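Foster carers' board > Local services > Serkelau family contact centre moving in February

pellska_mum
Has everyone had the letter? The charity is shutting the contact centre on Trindade Road and moving all supervised contact to the new Serkelau office. Our two see their mum there every fortnight and it's a ten minute walk for us now. The new place is two buses.

There's an open afternoon for carers and birth families, 2pm to 4pm. Has anyone been inside yet?

DamascenoM
Got ours this morning. Reference 432 at the top if you need to ring them about it, they ask for that straight away.

I went round with my link worker. It's bigger. Four contact rooms where Trindade Road has two, a proper kitchen, and a separate door so parents and carers don't have to meet in the corridor if they'd rather not.

pellska_mum
The separate door is good. We've had some awkward handovers.

old_tom_k
Bigger isn't the point though. They've picked a building on an industrial estate with no pavement on one side. Half the birth parents don't drive. If they miss contact because the 201 didn't turn up, it goes down in the notes as a missed contact and that gets read out in court.

DamascenoM
That's not how it was explained to me. Sevim Aydoğan, who runs the contact service, said late arrivals because of transport will be recorded as late arrivals, and they'll hold the room for half an hour.

old_tom_k
Is that written down anywhere?

DamascenoM
Not in the letter, no.

old_tom_k
Then I'd want it written down. I've fostered through three managers and each one had their own idea of what counted as late.

nathalie_melnyk
I work on the family support side, not on contact, so take this as one person's view. The lease at Trindade Road was ending whatever happened. The choice was Serkelau or a shared building in Pellska with no outside space, and the families who were asked mostly wanted the garden. Travel was raised. Parents can claim bus fares back on the day with a ticket, and taxis can be agreed in advance by the child's social worker.

quintana_a
Who was asked? We weren't.

nathalie_melnyk
The survey went to 200 households, carers and birth parents together. I don't know how they were picked. Aparecida, if you message me I'll find out who to write to.

quintana_a
Thanks, will do. It would have been nice to be on the list after six years.

JPacheco
Can I ask a practical one? Our little lad is three and has his tea at contact. At Trindade Road we send a box in and they warm it up. Same at the new place?

DamascenoM
Yes, there's a microwave and a fridge. Put his name and the date on the box. No nuts and no hot drinks in the rooms. 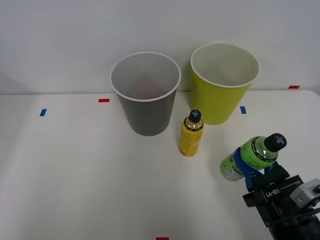
They also want a change of clothes left in his bag, and any medicine handed to the worker with the form. The form is the same one as before.

JPacheco
Great, that's what I needed. Is there parking?

DamascenoM
A few spaces at the front, and you can use the Drirnis car park next door after 3pm.

old_tom_k
So drivers are fine, then.

pellska_mum
Tom, I agree with you about the buses but let's keep it to things we can ask for. I'm going to the open afternoon and I'll raise two things: the late arrival rule in writing, and whether early evening sessions can start a bit later to match the timetable. Anything else?

quintana_a
Lighting on the path from the stop. It'll be dark by the end of a 4 o'clock session in winter.

JPacheco
Whether we keep the same contact worker. Ours is very settled with her.

old_tom_k
Ask about the path from me as well. I'll come along if my back lets me.

pellska_mum
All noted. I'll post what they say that evening, once mine are in bed.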